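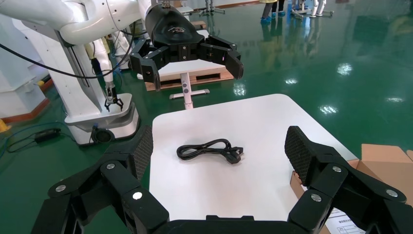
White tabletop, rounded corners, a bit of a shine to it.

The five-year question

May 24, 2025

I went to buy a table last weekend and came home with a leaflet. The table itself is coming in June, or so the shop says. The leaflet is for something called Trustico Home Cover, which would protect my table for five years against "life's little accidents" for an extra £19 a year. I said I'd think about it. The man at the till gave me the look you'd give someone who had turned down a seat belt.

So I did think about it, and I read the small print over two cups of tea. Stains are covered, but only if you ring within 3 days of making them. Scratches are covered if they come from a single event. A scratch that builds up bit by bit is wear and tear, and wear and tear is your own lookout. I'd love to know how they tell one from the other. Does somebody come round with a magnifying glass and ask me where I was on the night in question?

Heat marks are covered too, unless you "knew or should have known" that the thing you put down was hot. I have never put down a hot pan without knowing it was hot.

The table costs £300. Five years of cover comes to £95, close to a third of the price, for a thing with a flat top and four legs. My last one, a Tamen I bought second-hand, put up with everything we did to it and went to the tip only when we moved. I can think of 4 marks on it that bothered me. One was there when I bought it. Going by the leaflet, I doubt I'd have got a penny for any of the others.

I know the answer I'll get, as I had it from a reader when I moaned about the cover on our Comis kettle. Peace of mind, she wrote. Fair enough, people can spend their money how they like. But I don't lie awake over a table, and I wasn't worried about this one at all until a shop handed me a list of things that might happen to it. They seem to be selling me the worry and the cure in one go.

There is a decent case for insuring things you couldn't afford to replace. A house, yes. A car, you have to. My sister's Ticona washing machine, perhaps, given how it behaves on a spin cycle — though she has had it for years and it still works, noise and all. I can't make the same case for a table, however I turn it over.

What I'd like is for the shop to tell me how many of these claims get paid. I asked. He said most customers were very happy, and then he asked if I wanted felt pads for the feet. They were £4 and I bought them.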